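Quintero Bench Set
Data card and read-me, second release

What's in here

Quintero is a set of recordings from the kitting benches at Orkov, where we pack foam-lined trays for repair kits. Each recording is one try at putting a shaped foam peg into its matching hole. We use the set to train and check the bench arms before they go anywhere near a customer's tray. There are 1,000 tries in this release, split across 3 benches, and every one comes with a note from the person who was on the bench at the time.

Those notes are the part I'm most excited about! Plenty of sets have pictures and joint readings. This one also has Perla Espinoza writing "it's leaning left again, same as after lunch" and being right.

Why we made it

Packing trays by hand is hard on the thumbs. You press a part into a snug pocket, turn the tray, press the next one, and by the end of a shift you feel it right up to the elbow. When the arms were first talked about, the crew had two questions: would they still have jobs, and would anyone ask them how the work is really done? We've tried to give a good answer to the second one by building this set with them. On the first, all 28 packers who were here in October are still on the crew, though what they do in a day has changed quite a bit (more on that below).

The shape block is our stand-in for a tray. It's the same sort of job in a smaller size: find the right hole, line up the part, turn it to match, ease it down. Stars are the fussy ones. A round peg doesn't care which way it's turned, but a star has to be turned to the right angle before it will go anywhere.

Views

Two views are given for each try, one looking over the bench and one from the wrist. 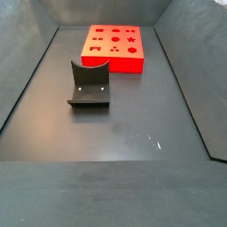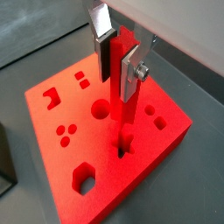

The clocks on the two views are matched to the bench clock at the start of every shift. If you find a pair that has drifted, please send Ming-te Yang the try number and he'll fix it in the next release.

Files

tries/ has one folder per try, named by bench and try number
tries/.../over/ has the bench view
tries/.../wrist/ has the wrist view
tries/.../arm.csv has joint angles, finger opening and grip force
tries/.../note.txt has the packer's note, spelling left as written
lists/train.txt and lists/check.txt give our split
tools/skultik/ is the small viewer we use to play both views side by side with the note underneath

Skultik runs on any ordinary office laptop. Open it, point it at the tries folder and press the space bar.

How tries are marked

Every try is marked seated, part seated, missed or stopped. "Stopped" means a person pressed the button, and it is never counted against the arm or the person. Faustino Ayala and Faustino Bermúdez did most of the marking (F.A. and F.B. in the notes, please don't mix them up, they disagree about part seated and both want credit for it). Where they disagreed, both marks are kept in the file.

What changed on the floor

The arms do the pressing now on the benches that have them. The packers set up the trays, look after the grips, check the finished kits and step in when a part won't go. A few people love it. Ezequiel Maldonado moved from packing to looking after the arms and has become the one everybody calls over when the colour of a new foam batch throws off the wrist view. Others miss the rhythm of packing and have said so in their notes, and we left those notes in. There is more standing and watching than there used to be, which is tiring in its own way, so people swap places every 2 hours. That was the crew's idea, and it has been a big help.

We also learned to put the stop button on both sides of the bench. Perla is left-handed and pointed it out on the first morning.

Limits

The foam is all one make, Zedanetti, and all fairly firm. Softer foam grips the part differently and we wouldn't trust a model trained only on this. The light is our own ceiling light, and it's kinder in the afternoon. The notes are in English with a bit of Spanish here and there.

Please don't use the notes to judge how fast or how well any one packer works. The crew agreed to share them on that condition, and it's a condition of use for you as well.

Changes since the first release

Notes added to every try
Split redone so that tries from the same shift stay together
Grip force now in newtons throughout
Viewer no longer freezes on very short tries

Still to come: tries with two parts in the tray at once, and a bench run by the evening crew, who have been asking for a turn.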